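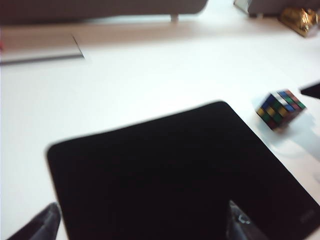

El 27 de junio escribieron a la lista:

> Yo no estoy en contra de los puestos compartidos. Estoy en contra de
> llegar a las nueve con la reserva hecha en Bredotum y encontrarme a
> otra persona en mi mesa, con su reserva hecha en Bredotum. Pregunté en
> recepción y me dijeron que las dos eran válidas. ¿Válidas para qué? Si
> el sistema admite que dos cuerpos ocupen el mismo asiento, pido que se
> anuncie en agosto, cuando hay menos gente para ofenderse. Y de paso,
> ¿alguien sabe si se pueden dejar las cosas en la mesa de un día para
> otro o hay que llevárselo todo, alfombrilla incluida?

Contesto por partes, que el asunto ya tiene tres hilos abiertos y en uno de ellos se está hablando de la cafetera.

Lo de las reservas dobles es cierto y tiene explicación, aunque consuela poco. Bredotum reserva por franjas y el plano que cargó Van Hecke reserva por jornadas. Cuando alguien coge "mañana" y otro coge "día completo", el programa considera que son cosas distintas y felicita a ambos con un correo. El correo lleva confeti. He pedido que quiten el confeti y me han abierto una incidencia de prioridad baja.

Sobre las cifras que circulan: en Plurkthorpe hay 87 mesas y en la lista de acceso figuran 300 personas. El informe de Van Hecke daba por hecho que casi todo el mundo vendría los lunes y los viernes «por inercia». No sé a qué inercia se refieren. Los martes esto parece una estación de autobuses y los viernes se oye el aire acondicionado pensar.

La otra pregunta, la de las cosas que se quedan en la mesa, me parece la buena. En la oficina anterior cada cual tenía su cajón, su planta moribunda y su taza con sedimento. Ahora la norma dice «superficie despejada al término de la jornada» y después añade «salvo elementos propios del puesto». Elementos propios del puesto es una expresión preciosa que puede significar el monitor o puede significar la foto de la comunión de tu sobrino. Una alfombrilla negra bien grande, por ejemplo, ¿es del puesto o es de alguien? El reglamento calla. En Zarkside, el edificio de al lado, lo resolvieron con pegatinas verdes, y a las dos semanas tenía pegatina verde hasta un bocadillo.

Mi propuesta, que mandaré a administración si no hay gritos antes del lunes, es la siguiente. Las mesas con divisor de tela entran igual que las demás; ya sé que hay quien las considera territorio de invierno.

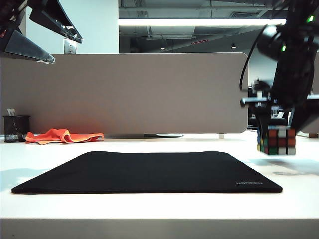
1. Una sola modalidad de reserva, por jornada completa. Quien venga solo por la mañana puede liberar la mesa a mediodía con el botón que ya existe y que, según las estadísticas del programa, no ha pulsado jamás un ser humano.

2. Si a las 10:30 no ha aparecido el titular de la reserva, la mesa queda libre. Dejar una chaqueta en la silla no cuenta como aparecer. Esto va por varios y lo saben.

3. Teclado, ratón y alfombrilla se quedan siempre y se consideran del edificio, salvo que lleven nombre. Lo que lleve nombre se guarda en taquilla. Taquillas quedan 16, así que el que quiera una que la pida ya y que no la use para zapatos.

4. Las llamadas, en las cabinas. Sé que una de las cabinas huele raro. Está en el hilo dos, por favor no lo traigamos aquí.

Respecto a la idea de volver a los puestos fijos, la he leído con nostalgia y la he archivado con realismo: no caben. Quien la defienda, que adjunte un plano.

Si alguien tiene el manual de Bredotum en un idioma que no sea flamenco, que me lo reenvíe en privado. El adjunto que mandaron la otra vez pesa demasiado y la lista lo rechaza.

Saludos desde la mesa que reservé ayer, en la que de momento estoy solo,

Coordinación de espacios, Plurkthorpe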